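Speaker notes: Offline trail guides from open map data
Talk slot: 20 minutes plus questions

Slide 1. Title. Give name, say the work was done with Phyllis Clegg and Dong-geon Cheon. Slides will be posted after the session.

Slide 2. Problem. Walkers download a regional guide before leaving home, then lose signal at the trailhead. The guide opens, but the map tiles inside it are fetched live and come up gray. Ask for hands: who has seen this.

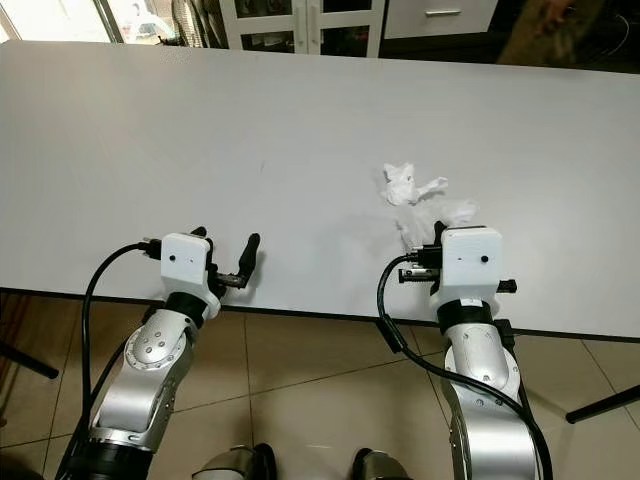
Merov, August

Slide 3. Scope. We cover packaging only. Routing and turn-by-turn directions are out of scope — if asked, point to Eun-ji Kong's talk later in the program.

Slide 4. Pipeline. The Ginik builder takes a boundary file, a list of articles and a zoom range. It writes a single package with text, tiles and a place index. Text comes out first so that a failed tile run still leaves a readable guide. Do not read the config aloud.

Slide 5. Test set. We built 103 guides. Of these, 22 failed on the first pass. Most failures came from boundary files with open rings; the builder now closes a ring when the gap is short and stops with an error when it is long. Two guides failed because the article list pointed to itself through a redirect. Mal-soon Ok wrote the check for that.
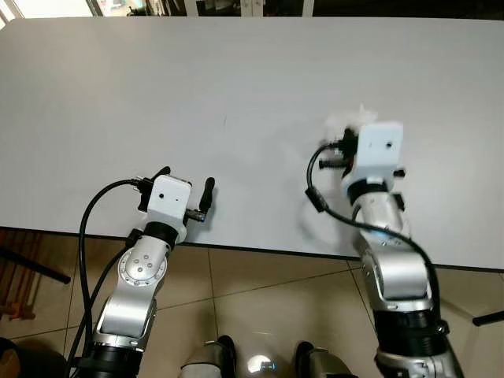

Slide 6. Index size. The place index was larger than the article text in the first version. Every spelling of a place name was stored as a full entry. We now store one entry and a short list of alternates. Search on an older phone went from slow to acceptable. Pause here, the chart has two axes and people need time to read it.

Slide 7. Updates. Full downloads are simple and wasteful. Partial updates send only changed articles and tiles. The catch is version drift: a ferry stop can be moved in the text and stay put on the map. Current rule — text and tiles for the same area ship together or not at all. Ahn is the worked case. Show the harbor page before and after the rule.

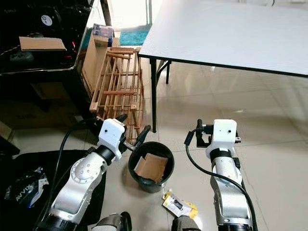 Slide 8. Attribution. Each package carries its license text and a contributor list on the last page. Pledbridge readers asked for it to be reachable from every article, so there is now a link in the footer. Cost is small. Leave the license discussion for questions or it will eat the slot.

Slide 9. Open items. Right-to-left text in the place index. Contour lines at high zoom. Printing, where page breaks still fall inside tables. Ro-un Shim is working on the last one and will take patches.

Slide 10. Contact and links. Leave this up during questions.

Likely questions: Why not ship vector tiles? Answer: we do for new packages, older readers need the image version. Can users add notes? Answer: yes, stored apart from the package, kept across updates.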